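Demdale cell, pick tests
March 2018

Arm dropped out again, third time since the Plovdale firmware went on. Writing it down before I forget the order of things.

Setup same as Feb. Three items on the grey cabinet: red can, green snack bag, dark choc bar. Can on its side, worst case for the grip. Speed cut to 300 mm/s after the last fault, so it isn't that.

Symptom: grip closes on can, lift starts, then wrist force reading jumps and the controller throws 1,120 (joint torque limit). Arm freezes holding the load. No slow-down, no warning tone. Log shows nothing odd before it. Twice it let go when I cleared the fault, wich is the bit I don't like. Clearing should NOT open the fingers.
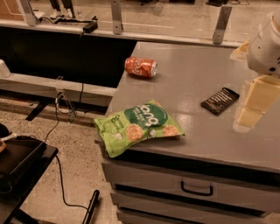
Can lying on the cabinet top in the first, red object up in the gripper in the second.

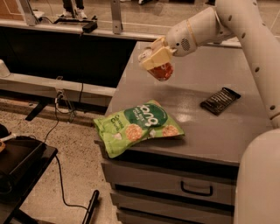

Page last changed: 14:52, rev 8

Tried so far:
- re-zeroed wrist sensor, no change
- swapped the can for the choc bar, 8 lifts, no fault. So weight or shape?
- Mensah grip profile back to default, faulted on the next can lift
- cable at the wrist wiggled by hand, reading steady

Not tried: old firmware. Need the Draron image off the other laptop, can't find the charger.

Bag is its own problem. Corner sits over the front edge and the planner keeps wanting to come in low there, close to the drawer handle. Put a keep-out along the front for now, 3 cm. Remove it later or nobody will know why the reach is short!

SAFETY, please read: after any 1120, hit the stop, get a hand nowhere near the fingers, THEN clear it from the desk. Don't stand at the cabinet to catch the can. I did and it was stupid.

Next: roll back, same can, same speed, log wrist at full rate. If it still trips then sensor goes back to be checked and we borrow teh spare.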